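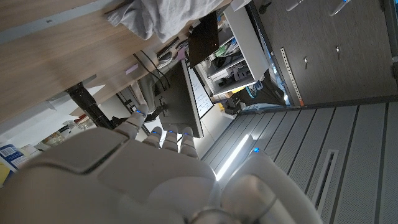 Why is safety stock set per item instead of as one percentage across the whole warehouse?
Because demand varies by item. A flat percentage leaves steady sellers overstocked and erratic ones short.

Unit 2: Reorder points

The reorder point is the stock level at which a new order is placed. It equals expected demand over the lead time plus safety stock. Lead time runs from the moment the order is released to the moment the goods are booked in - inspection included.

Worked case: Granolex sells a steady 200 cases per week. The supplier, Cumetti, delivers in two weeks. Expected demand over the lead time is therefore 400 cases. With a safety stock of 115 cases, the reorder point is 515.

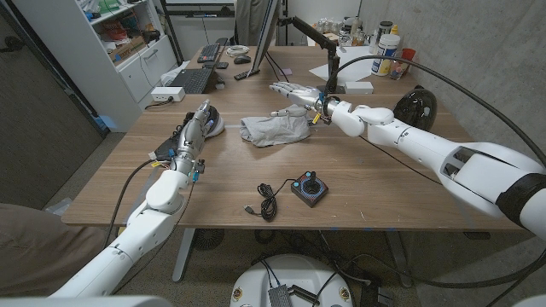
The figure is compared with inventory position, not with what is on the shelf. Inventory position is stock on hand plus stock on order, minus backorders. Students who use stock on hand alone will order twice during a single lead time.

Periodic review works differently. Stock is checked at fixed intervals, so safety stock must cover the lead time plus the review interval. Beltstead uses this method for its slow lines. 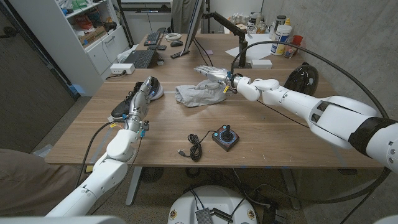 Lead time variation is handled separately from demand variation. If both are present and independent, add their variances and take the square root. Do not add the standard deviations.

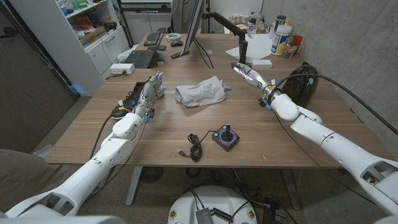
For the problem set, use the Beaulieu data, which has 3,314 order lines. Drop the returns before computing weekly demand. Keep weeks with zero sales - they count toward the variance. Written solutions go to Bok-nam Ham by Sat 4 May.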